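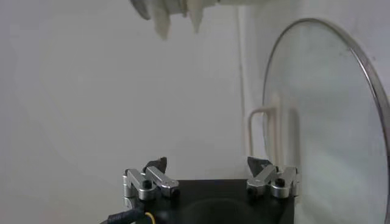 **Elif Naz Kocabaş**

The Skuda arrives in a single carton with the fingers already fitted, which saves the first hour of work that most grippers of this class demand. It is a two-finger parallel gripper on a square black base, sold by Skistow for small arms doing light handling work, and it is offered as a kit: gripper, wrist camera, cable set, two spare pairs of fingertips and a licence for the Flumia control software. I had it on the bench for 13 days. The tasks were mostly domestic, chosen from the sort of kitchenware that defeats a gripper designed for cartons.

**Mechanical layout**

Each finger is a short aluminium linkage on its own corner of the base. The joints are rounded and held with black hex-socket screws, all of which can be reached with the gripper mounted. Small black tips sit on top of the linkages. They are wedge-shaped and angled towards each other, so the first contact with an object is made by a narrow edge, and the load spreads across the face of the tip as the fingers close.

This works well on rims and thin plates. A glass pot lid with a steel rim, stood on its edge, is a good test: the rim is narrow, curved and slippery, and the glass gives a depth camera very little to go on. With the tips set square to the rim, the Skuda held the lid without slip at the second-lowest force setting. With the tips a few degrees out of square, the lid turned in the grip on most attempts and had to be put down and taken again. A compliant pad would help. Skistow lists one for November, at a price not yet fixed.

Play in the linkage was small when new. After 900 open-and-close cycles I could feel a little more on the left finger than on the right. Tightening the screw took it out again. The manual gives no torque figure for these screws and it should.

**Camera and cabling**

The camera looks over the back of the base and along the fingers. Both fingertips stay in view when the gripper is fully open, and the view of the work between them is clear. The cost of this position is that the base fills the lower middle of the picture, so an object lying flat and close in is lost for the last part of the approach. Flumia will carry on from the last good estimate, and for rigid objects that is enough.

Fast movement near the camera is a weaker point. In the default mode the exposure is long, and anything passing close to the lens smears badly. A short-exposure mode can be set from the second page of the camera menu. It needs more light than my bench lamps gave, and with them alone the image was noisy. I would fit a lamp at the wrist before relying on it.

Plain white walls and clear glass in the same view are hard for any tracker. Flumia follows the rim of a lid and ignores the glass, a sensible choice that fails when something pale and tubular shows through from behind. On two occasions the tracker jumped to such a shape and stayed there until I cleared the target by hand.

Cabling is the untidy part of the kit. The main cable is stiffer than it needs to be and has to be given a generous loop at the wrist. Signal wires are thinner and are left to the buyer to route. I used four adhesive clips and a length of braid. Cable guides moulded into the base would have cost very little.

**Setting up**

Valdemar Steinarsdóttir, who handles technical support for the line at Skistow, sent a revised calibration sheet on the second day, after I reported an offset of 4 mm between the commanded and the actual closing point. The fault was in the printed sheet, where two steps are in the wrong order. With the revised version the offset fell below what I could measure with a plastic rule. Buyers with the older sheet should ask for the new one, dated 2018-06-10.

Calibration takes 14 minutes once the order is right. It must be repeated whenever the tips are changed.

**Against the Akbulut**

The obvious rival is the Akbulut two-finger unit. It is heavier, closes faster and has covered joints, which matter where there is flour or swarf about. Its flat pads are better on boxes and bottles. On lids, plates and cutlery the Skuda was the more reliable of the two, and its open linkage is far easier to inspect and clean. The Akbulut has no camera mount of its own, and adding one pushes the tool point further from the wrist.

**Verdict**

I would buy the Skuda for a teaching bench or a small research cell handling mixed household goods. I would not put it in a dusty workshop. The mechanism is sound, the camera is well placed for most work, and the software is adequate as long as the background is kept plain and the lighting strong. Order spare tips with the kit; the edge on mine had begun to round by the end of the test.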